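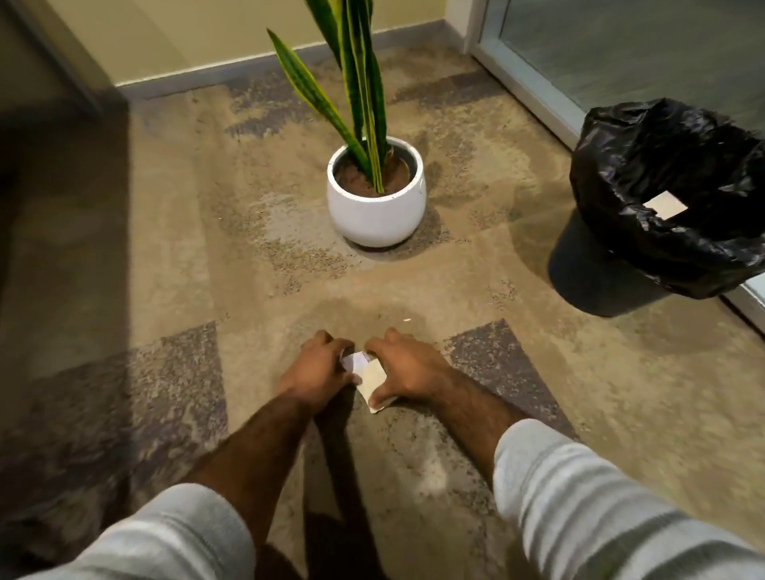

Clirngate Paper Folding Day Is Back, and We Want You on the Floor With Us

CLIRNGATE, 03/10/2019 – I'm so happy to say that our paper folding day is coming back to the Warley Rooms this August, and yes, we're doing it on the carpet again! I did try tables at our first one. People kept drifting down to the floor with their paper anyway (kids first, then their parents, then me), so now we just start there.

If you've never folded a thing in your life, please come. All you need is a scrap of paper and your two hands. We begin with a plain square packet, pressing each crease down with the fingers, and if yours comes out a bit crooked with one corner sticking up, you're in very good company – most of mine still look like that.

Last year we folded 2,156 pieces in one afternoon, and over 100 people dropped in. This time we're running 2 sessions with 55 places in each, so there's a little more elbow room and everybody can spread out.

Brinkmann, the stationery shop on the corner, is giving us all the paper, including a big box of offcuts that are printed on one side. I love those! You get a surprise every time you turn a flap over. Hurkix Print is making the take-home sheets with the folds drawn out step by step.

It's free to get in, but please book a place at the front desk of the Warley Rooms, by phone or in person. Wear something you can kneel in, and bring a cushion if your knees are anything like mine. Children under eight need a grown-up folding next to them.

Press are welcome at either session. Just let the front desk know you're coming and we'll save you a patch of carpet.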